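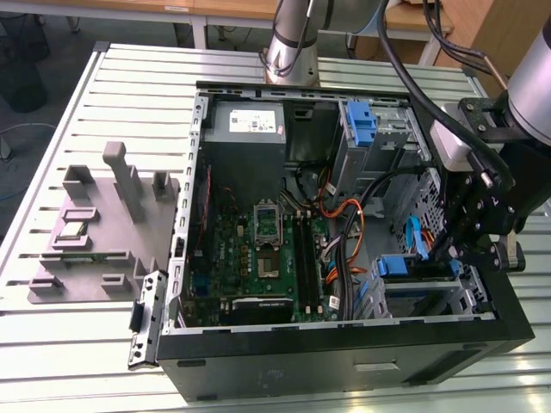

Section 4. Setting up laundry room reservations

Laundry reservations are handled by the Clavon Host, a program installed on one computer in the leasing office and left running during all hours when residents may book. The Host keeps the schedule, sends it to the resident portal, and releases bookings that are not claimed. Complete any hardware work on the computer before starting this section. A tower that is still on its side with the side panel off, the CPU socket bare and both RAM slots empty is not ready for installation, and the steps below assume a computer that starts normally and has a working network connection. If the computer is replaced later, follow "Moving the Host" at the end of this section instead of repeating the full setup.

Revised 20th August. Applies to Clavon Host used with the Drisik resident portal.

Before you begin

Have the following on hand:
- The property code from your Drisik welcome letter
- A portal login with the Manager role
- A list of laundry rooms, with the washers and dryers in each
- The posted laundry hours for the property

The Staff role can view bookings but cannot complete setup. To change a role, see the section on user accounts.

Installing the Host

1. Sign in to the office computer with an administrator account.
2. Sign in to the Drisik portal and open Property, then Downloads.
3. Select Clavon Host and save the installer.
4. Run the installer. Accept the default folder unless your office stores programs elsewhere.
5. When asked for a port, leave it set to 1593.
6. When asked for the property code, type it as printed, including the dash.
7. Select Connect. The status line changes from Waiting to Linked.
8. Select Finish and restart the computer.

Note: If the status line stays on Waiting for more than a few minutes, check that the office firewall allows the Host to use the port given in step 5. Do not enter the property code again while the status is Waiting. Repeated attempts lock the code until the next day.

Caution: Install the Host on one computer only. Two Hosts linked to the same property will both release unclaimed bookings, and residents may lose a machine they have already loaded.

Adding rooms and machines

1. In the Host, open Rooms and select Add.
2. Type the room name as residents know it, for example "North Laundry, Ground Floor." The name appears in the portal exactly as typed.
3. Select Accessible if the room can be reached without stairs. Residents can filter by this setting.
4. Select Add Machine. Choose Washer or Dryer, then type the number on the machine's label.
5. Set the cycle length. Use the longest cycle residents can select on the machine, plus time to unload.
6. Repeat steps 4 and 5 for each machine in the room.
7. Select Save Room.

Machine numbers must be unique within a room but may repeat between rooms. A room can be saved with no machines in it, in which case it is hidden from residents until the first one is added.

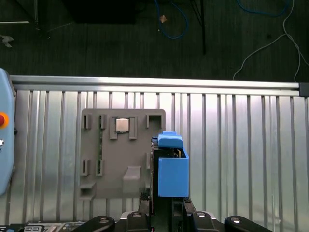

A room can also be copied. Select the room, then Copy, and give the new room its own name. Cycle lengths and the Accessible setting carry over. Machine numbers carry over too and should be checked against the labels before the room is opened for booking.

Setting hours and limits

1. Open Schedule and select the room.
2. Set the opening and closing times for each day of the week. To close a room for the day, clear both boxes.
3. Under Weekly Limit, type the number of bookings each household may hold in one week. The default is 4.
4. Under Advance Days, type how far ahead residents may book. The default is 9.
5. Under Grace Period, choose how long a booking is held after its start time.
6. Select Publish.

Changes do not appear in the portal until Publish is selected. Bookings made before a change are kept, even if they fall outside the new hours. Cancel them by hand if the room will be locked, and use Notify to send the household a message.

Note: Weekly limits are counted by apartment. Two residents who share an apartment share one limit. Where a live-in aide does laundry separately, add the aide under Household, then select Separate Limit.

Booking for residents without portal access

Residents who do not use the portal can book by phone or at the office. Open Bookings, select New, and enter the apartment number. Choose a room, machine and time, then print the slip. The booking is marked Office, and the grace period does not apply to it. Office bookings stay in place until staff cancel them.

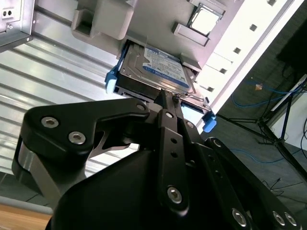

According to a comment sent in from the Grestton property, printed slips get lost between the office and the laundry room, and it works better to print the day's schedule for each room and tape it inside the door. The comment adds that large print should be turned on first, under Print, Layout, and that the schedule should be reprinted after lunch if any Office bookings were added in the morning.

The daily schedule shows apartment numbers by default. To show booking numbers only, clear Show Apartment in the same Layout window. Check your property's privacy policy before posting either version. Hlongwane properties are set to booking numbers only, and the box is grayed out.

Moving the Host

1. On the old computer, open Tools and select Back Up. Save the file to a network folder or a USB drive.
2. Select Unlink. The status line changes to Not Linked.
3. Install the Host on the new computer as described above, stopping after step 7.
4. Open Tools, select Restore, and choose the backup file.
5. Select Finish and restart.

Residents cannot book while the Host is unlinked. Existing bookings remain visible in the portal.

If the old computer will not start and no backup exists, call Drisik support and ask for a forced unlink. Error 1829 on the new computer means the old Host is still linked.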